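Kavska Two-Arm Cell, Set-Up Guide
Section 6: Rules for simulated trials

6.1 What this section covers

Simulated trials are cheap, and people believe them too easily. A task that passes in the Wirnum simulator has passed in the Wirnum simulator. The rules below decide what you may claim from it before anyone powers up the real arms.

Revised 8/10/22 by Macarena Campos. Replaces the version kept at the Plalcombe site, which allowed sign-off on simulated results alone.

6.2 Before the first run

1. Write down the task in one sentence, including where the object must end up and which way it must face. "Put the book away" is too loose to score.

2. Fix the pass mark now. The default is 600 good runs out of 624. Do not lower it after seeing the results.

3. Load the scene and check the overhead view. Compare the position of each item with the task sheet.

4. Turn on start-position changes for every loose object. A run that always begins from the same pose tests your memory settings and little else.

5. Leave shadows on. Turning them off makes the vision module look better than it is.

CAUTION: The default friction values are guesses supplied with the Baptista object pack. Do not use them to set grip force on real hardware.

6.3 Running the trial

6. Start the batch and leave it alone. If you stop it early, throw out the whole batch.

7. Save the log for every run, failed ones included. Deleting "bad starts" is the most common way a poor controller gets a good score.

8. Sort failures by cause: missed grasp, collision, dropped object, wrong final pose. Enter "unknown" if you don't know.

Note: A collision with a shelf panel counts as a failure even when the object lands in the right place.
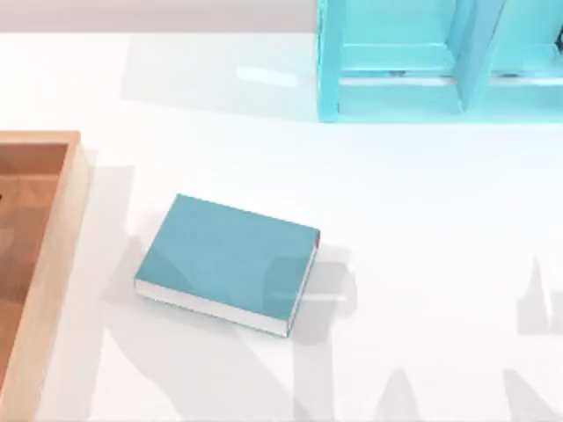 Can a simulated pass replace the speed and force checks on the real cell?

Those checks must still be done on the real arms, at reduced speed, with the stop button in reach. The simulator has no way of knowing about a worn joint or a loose cable.

6.4 Moving to the real cell

9. Repeat the task 3 times at the lowest speed setting. Stop at the first contact you did not plan for.

10. If all three are clean, run 106 more at working speed and report that score separately. Never average it with the simulated one.

11. Attach both logs to the release form. A summary chart will not be accepted in their place.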